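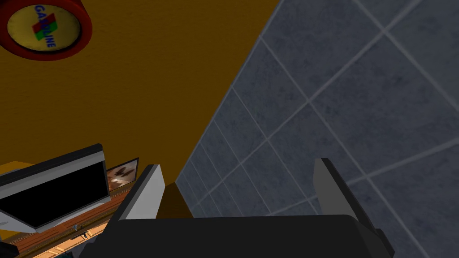 Pinça aberta, pronta para nada em particular. Ao fundo, a placa GASOLINE, o objeto mais bem iluminado de todo o projeto.

Início > Cadernos > Gradstead > Galeria

Sobre | Cadernos | Galerias | Arquivo | Contato

Cozinha, sala, posto de gasolina: galeria da coleta simulada

O Gradstead precisa de exemplos. Muitos. A meta que a Orathai Bunnag escreveu no quadro é de 4,000 demonstrações, com vírgula mesmo, porque o quadro é dela e ela escreve número em inglês. Até 11/28/22 tínhamos 1,105 aprovadas, o que deixou todo mundo otimista por uma tarde, até o Ismail Fahmy abrir a pasta das reprovadas.

Para quem chegou agora: uma pessoa conduz o robô dentro de um ambiente simulado, faz a tarefa do começo ao fim, e o registro vira material de treino. O modelo aprende com o que a pessoa fez. Aprende também com as hesitações, os desvios e a mania que o Brahim Cherkaoui tem de ajeitar a garra duas vezes antes de pegar qualquer coisa. A política da versão passada ajeitava a garra duas vezes antes de pegar qualquer coisa.

Os ambientes saem do Nestis, nosso gerador de interiores, que sorteia cores, móveis e decoração para que o modelo não decore uma sala só. O Nestis tem gosto próprio. Gosta de mostarda. Gosta de pendurar quadros onde sobrar superfície, e quem reclama da combinação de cores ouve da Rattana Ongart que variedade é variedade e que o papel de parede da casa dela é pior.

Cada sessão dura 15 minutos, depois o operador para, toma água e preenche a ficha. A ficha pede "observações relevantes". Trecho de uma delas, na íntegra: "o teto".

A vista do punho, que abre esta página, é a preferida do modelo e a menos querida pelos humanos. Mostra a garra de muito perto e o resto como der: um pedaço de balcão de madeira, um monitor com a tela preta, azulejo cinza a perder de vista. A Tassanee Thammasiri revisou uma tarde inteira dessas gravações e pediu para passar o resto da semana com planilhas.

Já a vista do corpo dá mais contexto. Dá também bastante ombro.

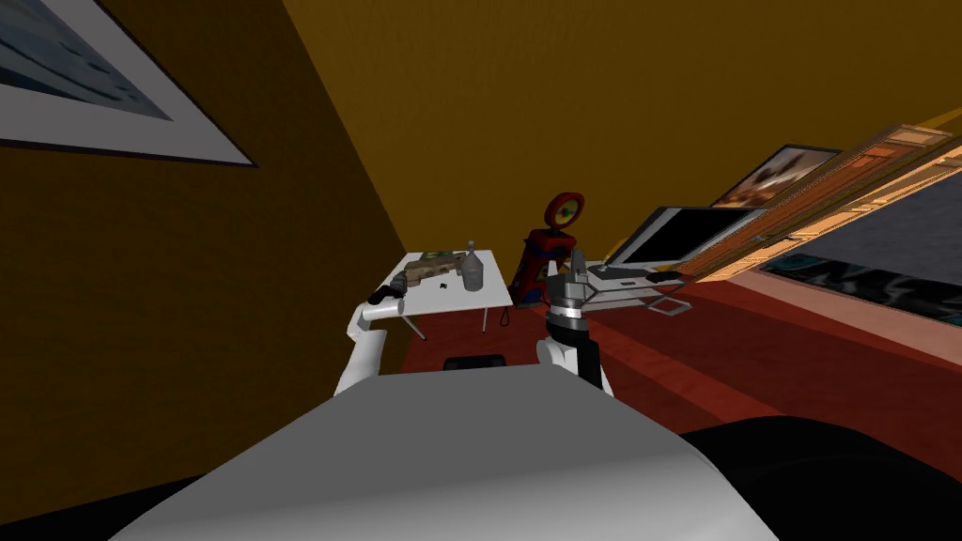

Os dois braços a postos: mesinha branca e garrafa de um lado, laptop do outro. O boneco vermelho acompanha tudo com seu olho único, ou o que parece ser um.

O boneco merece um parágrafo. No catálogo do Nestis ele está como "decoração, variada". Na prática virou personagem, e o Brahim cumprimenta quando ele aparece no sorteio. Nas fichas é chamado de Supervisor. Pedimos que parassem, por causa da busca por palavra-chave, e agora é chamado de Supervisor 2.

Quanto à inclinação, quem opera se acostuma em cerca de 5 sessões. Depois disso, dizem, o estranho é voltar para o escritório e achar o teto em cima.

Em dezembro entra a integração com o Prillance, que promete separar sozinho as demonstrações boas das ruins. O Ismail testou com um lote já revisado à mão, e os dois discordaram bastante. Ele está convencido de que o erro é do programa. A Rattana pediu para ver as duas listas antes de opinar. O conjunto do Boonyarit, com gavetas e portas de armário, fica para a próxima galeria, se as gavetas colaborarem.

Compartilhamentos: 15 | Comentários: 5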